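4.3 Connecting the second monitor to the Dornance desk hub

Before you start, switch off the hub with the button on its back side. The light must be off.

1. Put the hub on the desk so that the cable can reach both monitors without pulling.
2. Connect the short cable to port A. It goes in only one way, please do not force it. 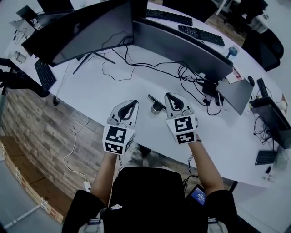

3. Connect the other end to the first monitor and tighten the two screws by hand.
4. Repeat with the long cable and port B.

Note: The long cable is part no. 2346. Cable no. 1193 has the same plug but it is for the older Trarix hub and the picture will flicker.

5. Switch on the hub and wait until the light stays green. 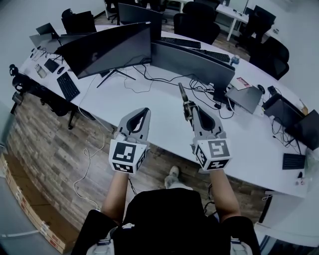 6. Open Display Settings and choose "Extend". If the second monitor is not in the list, press "Detect" one time.

Caution: Do not change cables while the light is green. The port can be damaged and the warranty does not cover it.

If you see error 407, the hub needs the June firmware. See section 6.

Comments (3)

horrocks_m: Step 6, I had to press Detect twice. Then fine.

Gergely Szalai: Thank you, I will correct the text. Which monitor do you have?

prostport: Is port B also OK for a TV? Mine shows only the left half of the desktop.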